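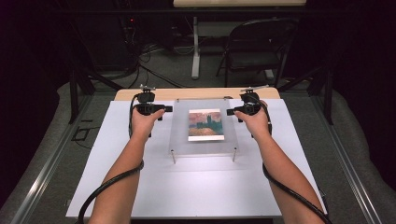 Small pictures, clear stands: notes from the card display table

The picture card display opens in the side room at Wudwood in March, and most of the work between now and then is plain handling: getting each card onto its stand, straight and in the middle, without bending a corner. We have 39 cards to show this year. They are all reproductions of paintings, and many are landscapes or river views of the sort that used to be sold in packets at gallery shops.

We have settled on clear acrylic stands. Last year we used the dark felt boards from the Kekorau sale, and several members said the smaller cards got lost on them. The evening views suffered most. A dark green and blue tower against a pink and orange sky, in the manner of Monet's Houses of Parliament, needs something pale or see-through under it if the sky is going to do its work. On clear acrylic over a white board the colours come up very well, and the white border of the card still shows as an edge.

The boards go down first. Please wipe the table before you lay one, as a crumb underneath will make it rock. The white boards mark easily, so no pencils, no mugs and no sticky tape on the top surface. If a board has picked up a scuff, try a soft rubber. If that doesn't shift it, turn it over.

Next come the stands. They have short metal legs that lift the panel a little way above the board, and the legs unscrew if you turn them the wrong way while moving the stand. Lift by the two sides, never by one corner. Clean the panel with the grey cloths in the Ticona tin. Kitchen paper leaves fine scratches that can't be seen at home but show up badly under the display lights – we had to retire 2 panels for this reason after the autumn show.

Cards go on last. Hold them by the white border and set them down near the centre of the panel. The simplest way to check the position is to stand square to the table and look straight down. A card that looks central from a chair is often a finger's width too close to you. Do not slide it to correct it. Lift it and put it down again, because sliding is what wears the back and drags grit across the acrylic.

There has been some discussion about whether the cards should be fixed. For now the answer is no. Corner mounts cover part of the border, and the putty we tried left a greasy spot on one of the harbour scenes. The room has no draught once the far door is shut, and the cards lie flat, so they should stay where they are put. If visitors prove to have wandering sleeves we will think again.

Labels are being typed on cream card, 16 to a sheet, and will sit on the board in front of each stand. They give the painter, the title and the year where we know it. Some of the older cards have nothing printed on the back, and these will be marked "after" the painter we think most likely. Corrections are welcome, preferably before the labels are cut.

The order of the tables is by time of day, starting with the morning pictures by the window and finishing with sunsets and night scenes at the Eler end. This splits up one or two sets, which not everyone likes, but it means the pinks and oranges are all seen together.

We are still short of boxes for carrying the stands. Shoe boxes are too shallow once the legs are on. Wine boxes with the dividers taken out are the right depth, and can be left in the porch at any time before six in the evening. Entry to the display is 50p, and the money will go towards replacement panels.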